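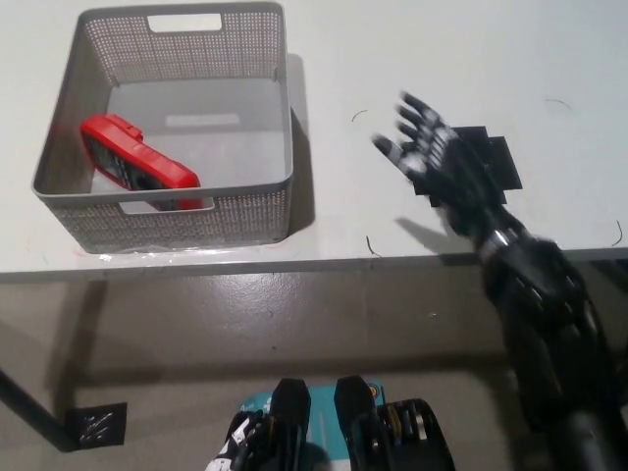 Dr F. Altıntaş
Module tutor, Workshop Practice and Stores, Clolon College

Handout 4: Baskets, meters and the "put it away" problem

Read before the December practical. Bring it with you, as there will be no spare copies on the bench.

The usual advice on bench storage is that everything should have a container. I have taught this module long enough to doubt it. A container tells you where a thing can go. It does not tell you whether the thing is fit to use when you take it out again, and with test equipment that second question is the one that matters.

Take a multimeter in a plastic basket. The red casing makes it easy to find, and an open top means you can see in from where you stand. Perforated sides let you see a little of what is inside even from the front. Those are fair points and I don't dispute them. The basket has a handle cutout in the far wall, so it can be carried. Fine. But look at how the meter sits: on a slant, one end up, the other against the front wall. Most meters put away in a hurry end up like that, in any basket wider than the meter.

Does it matter? Suppliers of storage would like you to think so. The Vundent catalogue has a whole section on fitted trays, and the claim there is that a fitted tray makes a meter last longer. No figures are given. I wrote and asked for some and was sent another catalogue. Treat the claim as unproven.

What I will accept is more modest. A meter lying at an angle is awkward to read without picking it up, and if a second item is dropped in on top, the display takes the knock. A protective casing helps at the corners and edges. It does much less for the face.

Points to argue over in the seminar

Open or lidded. Lidded boxes keep dust out. They also get stacked, and then the meter you want is in the bottom one. I have seen no good evidence that dust on a general purpose meter causes faults in a teaching workshop. Swarf is another matter, and if your bench is near the lathes you should say lidded and be done.

Labels. A basket that holds one meter hardly needs a label for finding things. It may need one for returning things. The Clurau method asks for a label on the container, the shelf and the item. Two of those will drift out of step with the third within a term - I would put money on it. My own preference is to label the item and leave the rest alone, but you are free to disagree if you can say why.

Position on the bench. A basket close to the front edge is easy to reach and easy to catch with a sleeve. Over a concrete floor that is a poor bargain. Push it back a forearm's length. This costs nothing, and it is the one piece of advice in this handout I would defend without a study behind it.

Leads. Keep them with the meter or keep them apart? The textbook says together. In practice the leads get wrapped round the body, strained where they enter the plugs, and then blamed on the manufacturer. Hang them up.

Before the practical

Check one meter and its container at your own place of work, or at home if you have one there. Write down:
- what the meter is kept in, and what else is in with it
- whether you can read the display without lifting it out
- where the leads are
- when the battery was last changed, and how you know

"It was fine last time" will not be accepted for the last item.

Written task, 2 pages at most: choose one rule about bench storage that you have been told to follow and set out what would have to be true for it to be worth the trouble. I am less interested in whether you keep the rule than in whether you have looked.

Issued Wednesday, July 14, 2021. Replaces the earlier version of Handout 4, which recommended the fitted trays.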